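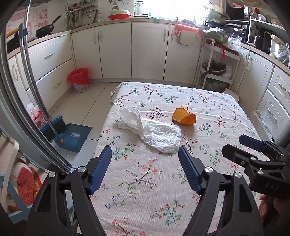 My grandmother never bought candied peel. She made it every winter in her kitchen in Narness, and I was allowed to stir only when the sugar was already quiet. When I moved abroad I forgot the recipe, and for many years I also forgot the taste. Then in May my neighbour Ingeborg gave me a small jar, and I wanted to learn it again. It begins with how you open the orange. I used to cut it in quarters, but now I try to take the rind off in one deep piece, like the orange cup on my flowered tablecloth. The torn rim does not matter, you will slice it into strips anyway.

I boil the strips three times and change the water each time. Ingeborg says two times is enough, but her oranges are sweeter than the ones I find at the market. After that I weigh the peel and take the same weight of sugar, with a little water, and cook everything slowly until the strips look like glass. Then they must dry overnight on a rack.

My first jar was too bitter and my second was too hard. The third I sent to my cousin Silvan, who ate it in one evening and wrote me only the word "more". I have put 6 new oranges in the bowl for tomorrow.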